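How a Workshop Plans and Pays for a Robot

A robot costs a lot of money, so people do not buy one the way they buy a sandwich. They make a plan first. The plan says what the robot has to do, what else is needed, how much it will all cost and how long it should last. This page goes through the plan in the order a buyer would write it.

Step 1: Write down the job

The first line of the plan is a job. "We want a robot" is too short to be useful. "We want a machine that can pick up small things from a table and put them away" is better. A buyer can check it against what the robot maker promises.

Two numbers matter most at this stage. The first is the payload. Payload means the heaviest thing the arm may lift, and it includes the weight of the hand on the end. The second is the reach, meaning how far the arm can stretch from its base.

Luminița Tudose writes equipment plans for a workshop called Fledevis. Her rule is to weigh every object on kitchen scales before looking at any robots. If the heaviest object weighs 300 grams, that number goes in the plan.

Step 2: Decide how many arms

One arm can pick up a block and move it. Some jobs need one hand to hold a thing still while another hand works on it. Opening a jar is a job like this. Two arms can do it, but two arms need two bases, two sets of cables and two hands. The table must also be big enough for both to move without bumping.
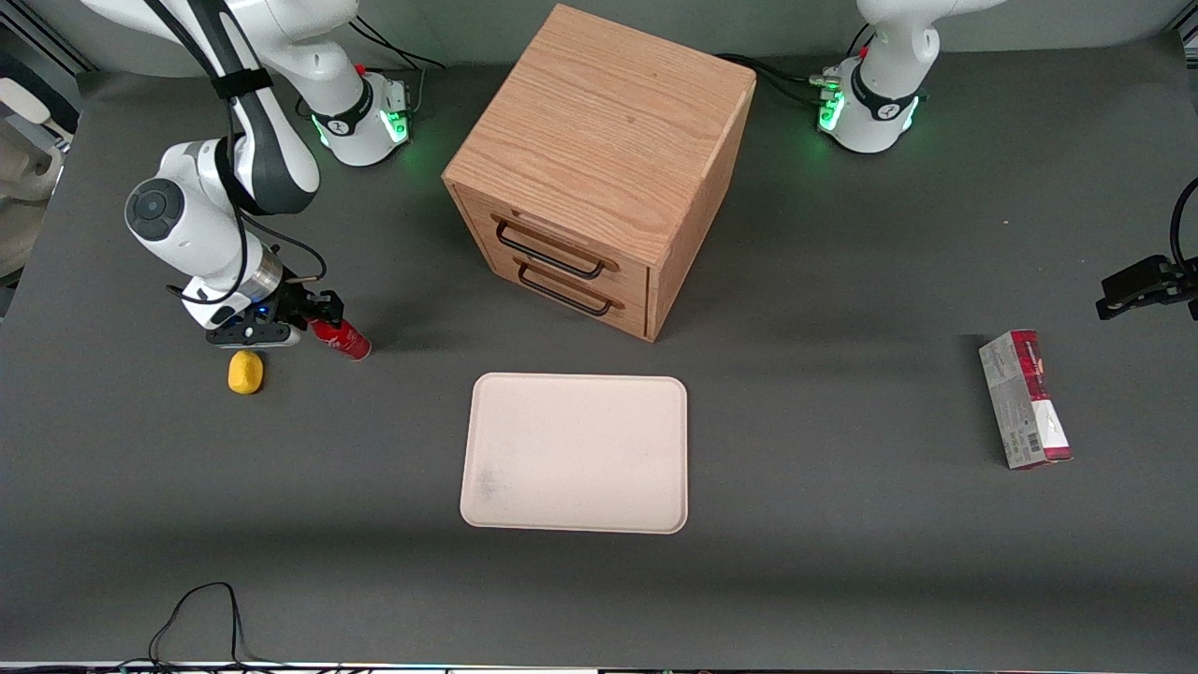
Two robot arms at a table. The gripper on the left is holding a red spray can.

The part that holds things is called a gripper. A simple gripper has two fingers that open and close. Before choosing one, the buyer measures the widest object it must hold. If the fingers do not open wide enough, the arm cannot pick that object up, however strong it is.

Grippers are often sold separately from arms. This surprises people who are new to buying robots. The price list from a seller called Stuvudex has one page for arms and a different page for grippers, and a buyer needs something from each.

Step 3: List the small things

The small things are easy to forget. A plan for a table-top robot should have a line for each of these:

A strong table that does not wobble
Bolts or clamps to fix each base down
Power cables and data cables
A computer to send instructions
A stop button that a person can reach
Objects to practise with
Spare finger pads for the grippers

Objects to practise with can be ordinary household things. A sponge is soft and a can is hard and round, so they test the gripper in different ways. A small cabinet with drawers gives the arm handles to pull.

Step 4: Add up the money

The budget is the list of what everything costs. It has two parts. Money spent once, such as the price of the arm, is the buying cost. Money spent again and again, such as electricity, repairs and training, is the running cost.

For its last plan, Fledevis added up only the small things from Step 3, leaving out the computer. The total was £707. The cables and clamps came to more than £200 of that.

A plan also keeps some money back for surprises. This is called contingency. It might pay for a broken cable or a longer bolt.

Step 5: Think about time

Ordering a robot takes time as well as money. If delivery takes 8 weeks and the robot is needed in September, the order must go in by early July. After delivery, someone has to bolt it down, connect it and test it slowly before real work starts. Those days belong in the plan too.

Words to know

Payload: the most weight an arm may lift, including its gripper.
Reach: how far an arm can stretch.
Gripper: the part that holds things.
Budget: a list of what everything costs.
Contingency: money kept back for surprises.

Try it yourself

Choose a job at home, such as putting pencils in a drawer. Weigh the heaviest object, measure the widest one, and write a list of everything a robot would need to do the job.

Page last checked: October 20, 2020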